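How to Prepare a Ceramic Bowl for Mailing

Westo Parcel Services: Customer Help Pages
Help sheet 2506

Ceramic bowls are among the items most often reported broken on arrival. Most of the damage can be prevented at the packing stage with materials found in any stationery store. This page explains how to pack a single bowl for domestic mail. Customers sending full dinner sets should consult the separate sheet on sets and stacked items.

What you will need

Two corrugated boxes, one larger than the other by at least two inches on every side
Bubble wrap, small and large
Plain tissue paper or unprinted newsprint
Loose fill or crumpled packing paper
Packing tape, two inches wide
A ruler, a utility knife and a cutting mat
A permanent marker

Masking tape, string and household cellophane tape are not accepted as closures on fragile parcels.

Step 1. Inspect the bowl

Wash the bowl and let it dry completely. Run a fingertip around the rim and the foot. A hairline crack will usually open further in transit, and claims are not paid on items that were cracked before mailing. If the bowl is worth more than the basic cover, photograph it from the top, from the side and from underneath. Keep the photographs until the recipient confirms delivery.

Step 2. Measure and cut the wrap

Place the bowl on the cutting mat and use the printed grid to judge its width. Add the height of the bowl twice, then add four inches for overlap. This gives the length of the first sheet of bubble wrap. Remove the bowl from the mat before using the knife.
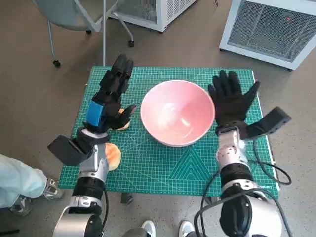 A pink ceramic bowl centered on a gridded cutting mat.

Cut two sheets of small bubble wrap to this length and one sheet of large. Cut away from the hand that holds the ruler, and retract the blade as soon as the last sheet is cut.

Step 3. Fill and wrap

Crumple tissue paper and fill the inside of the bowl until the paper stands slightly above the rim. The paper should be firm but should not press outward against the sides. Printed newspaper may stain unglazed surfaces and should be avoided.

Lay the first sheet of small bubble wrap flat with the bubbles facing up. Set the bowl in the center, draw the corners over the rim and tape them together. Turn the bowl over and repeat with the second sheet so that the seams fall on opposite sides. Finish with the large bubble wrap.

Step 4. Pack the inner box

Cover the bottom of the smaller box with two inches of loose fill. Set the wrapped bowl on it, rim upward, and fill the sides and top. Close the flaps and shake the box gently. If anything moves, open it and add more fill. Tape the center seam and both edges.

Step 5. Pack the outer box

Repeat the process with the larger box, keeping two inches of fill on all six sides of the inner box. Place a slip of paper with the delivery address inside before closing. Customers who use the Drudix double-wall carton may reduce the outer layer of fill to one inch.

Step 6. Label and hand over

Write FRAGILE on the top and on two sides. Attach the address label to the largest flat surface, away from the seams. Remove or cover any old labels and barcodes.

Fragile parcels must be handed over at a staffed counter. They may not be left in a drop box. Counters accept them until 5 p.m.

Size and cover limits

Maximum length of any side: 37 inches
Maximum length and girth combined: 98 inches
Maximum additional cover: $500

Parcels over these limits may be sent by freight from the Rakov depot. Please bring the measurements of the outer box when requesting a quotation.

Related help sheets: Plates and Flat Ceramics; Sets and Stacked Items; Making a Damage Claim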